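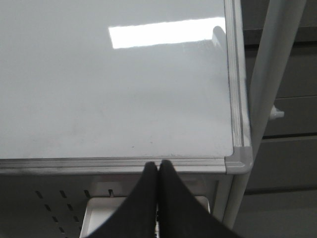
The board as it stands, grey smudges and all

Reading time: 3 minutes

Ghosting on an old whiteboard – worth saving?

Eltness_Annie
Posted 4/5/21

Evening all, and sorry in advance for the length of this. We inherited a whiteboard on a stand for our evening classes at the Trelluvgate hall and I've grown rather fond of it, but the surface has gone grey where years of other people's writing has been rubbed out. Dry cloth does nothing. The felt rubber, if anything, pushes it about and makes the bottom half worse. I've been told by my sister to throw it out and by my brother-in-law to paint it (!), so I thought I'd ask people who know. It's glossy still, and you get the ceiling light in it something terrible if you sit at the front.

chalkdust21
Please don't paint it. I've looked after boards in two schools and a church room, and grey haze is nearly always old ink plus whatever was in the last cleaner. Warm water with a drop of washing-up liquid, a soft cloth, then a second cloth with clean water, then dry it properly. That second rinse is the part people skip, and then they wonder why the new ink won't rub off. What's the frame like? If the corners have lifted, damp gets in behind and you'll be chasing bubbles for ever.

Eltness_Annie
Bless you, that's very clear. Frame is aluminium, a bit scuffed, and the corner has one of those rounded plastic caps.

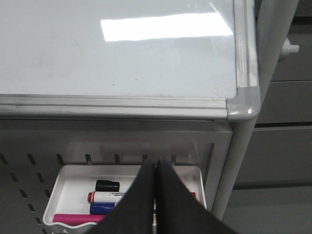 Bottom right corner, with the cap and the upright

pennywhistle
Lovely sturdy sort of stand, that. I'd happily give it house room. While you've got the bucket out, do the slots in the metal panel underneath with an old toothbrush, as the dust in ours was unbelievable and every time somebody leaned on the board a little puff of it came out over their shoes.

I'm going to disagree with chalkdust21 a bit, though (kindly meant!). Soapy water never shifted proper ghosting for me. I go over the old marks with a fresh dry-wipe pen and rub it off while it's wet. The new ink loosens the old. I did a whole board that way one November, four evenings with the radio on, and it came up beautifully.

chalkdust21
Well, it does work on a single stubborn line, I'll give you that. Over a whole board you'll use up a box of pens and put a good deal of fresh ink where you didn't want any. And it depends so much on the pen. A half-dead one just drags.

Eltness_Annie
Speaking of pens, I may be part of the problem. I can't bear to throw one away and I do tend to patch things up with tape.

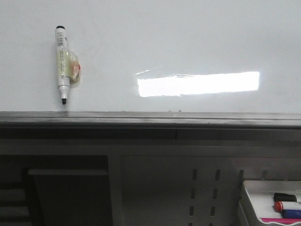
One of my veterans, tape and all

pennywhistle
Oh, I do love that! I've got a jug of them just as bad. Try it on a scrap of paper first, and if the line's pale or scratchy, keep it off the board.

Astulero_fan
Joining in to say retire it, I'm afraid. And please put the caps back on! We store ours lying flat in a tin and they last far longer than they did stood up in a mug.
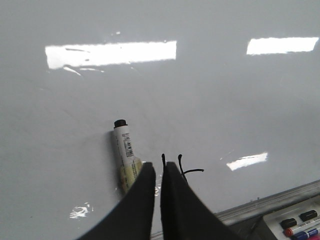 Can I use a kitchen scouring sponge on the stubborn bits?
Best not to. The rough side leaves fine scratches in the gloss, and ink settles into them and is harder to get out next time. A soft cloth and a bit of patience will do more good.

Eltness_Annie
Right, soap and two cloths first, then pennywhistle's trick on whatever is left. Will report back once I've found the bucket.

Print this thread
E-mail this thread

Related threads
Felt rubbers – wash or replace? (21 replies)
Getting permanent pen off a whiteboard (163 replies)
Glare from ceiling lights in a small hall
Folding chairs, squeaky ones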